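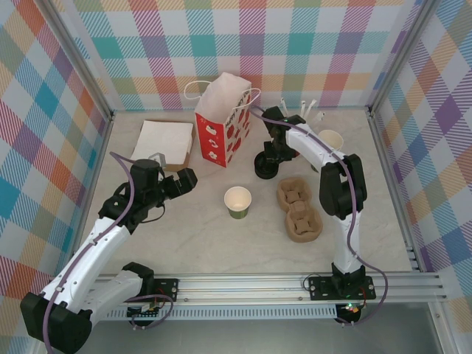
Bystander assistance is help given at the scene of a road collision by people who were not involved in it and have no duty to attend. It covers the period between the collision and the arrival of emergency services, and ordinarily consists of making the site safe, calling for help, giving basic first aid and staying with the injured or distressed.

Terminology
In the Wodbridge guidelines a bystander is any uninvolved person within sight or hearing of the collision. A responder is a bystander who approaches. Off-duty nurses, paramedics and police officers are classed as responders, although some jurisdictions place professional obligations on them that do not apply to the general public.

Typical sequence
The responder parks clear of the travelled lanes, switches on hazard lights and checks for traffic, fire and spilled fuel before approaching. The emergency call follows. The dispatcher will ask for the location, the number of vehicles and whether anyone is trapped or unconscious. On rural highways the nearest kilometre marker or intersecting road is usually sufficient. Injured occupants are left in place unless there is an immediate hazard.

Non-medical support
Many people who are physically unhurt show shaking, confusion or difficulty speaking after a collision. Support in these cases includes placing the call on the person's behalf, finding identification and insurance papers, contacting family and providing a blanket or coat. Faisal Malik's survey of 716 drivers in the Wodbridge district found that 37 per cent had been helped by a stranger. Keeping the person company was reported more often than first aid. Items lent at the roadside, mainly clothing, were seldom returned.

Legal position
Legislation in most Canadian provinces and Australian states limits the civil liability of a person who gives emergency help in good faith. Protection is generally lost through gross negligence or, in several jurisdictions, intoxication.

Psychological effects
Uriel Espinoza described a delayed reaction among responders, with disturbed sleep lasting up to eight weeks. The Wodbridge guidelines recommend that responders be offered the same follow-up contact as those involved in the collision.

See also
Duty to rescue
Good Samaritan law
Psychological first aid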